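Home – Laundry – Floors – Bathroom – Storage

Washing white fabric slippers

Last updated: February

Check the sole first. A glued sole will lift above 37 degrees, so keep the water at or below that. Stitched soles tolerate more but gain nothing from it.

Knock out loose grit, then brush the uppers dry, heel to toe. Mix 18 ml of liquid detergent into 500 ml of water. Work it in with a soft nailbrush and keep the insole as dry as possible – a soaked insole takes days and usually smells afterwards. Coloured trim along the sole should be wiped with a cloth, not scrubbed, as the dye can creep into the white.

Rinse by sponge. Blot with a towel and pack the toes with plain kitchen paper. Newsprint marks white lining. Change the paper after 7 hours.

Dry the pair off the floor, with air on all sides. Tiles hold moisture and the sole edge will stay damp.

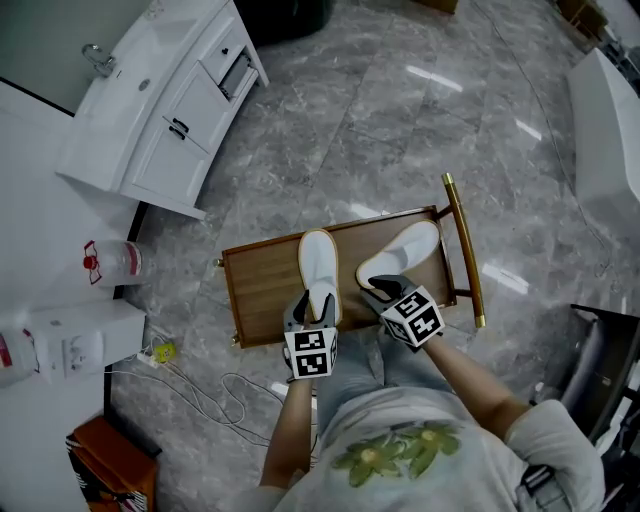
Bare wood needs a folded towel under wet soles, or it will ring. Varnished wood can be wiped down afterwards, but dry any brass fittings at once. Radiators are too hot for most adhesives.

Oxygen bleach is acceptable on cotton. Chlorine bleach yellows the stitching – Evelien Dijkstra tested both on old pairs and the chlorine one went in the bin.

4 comments – 7 shares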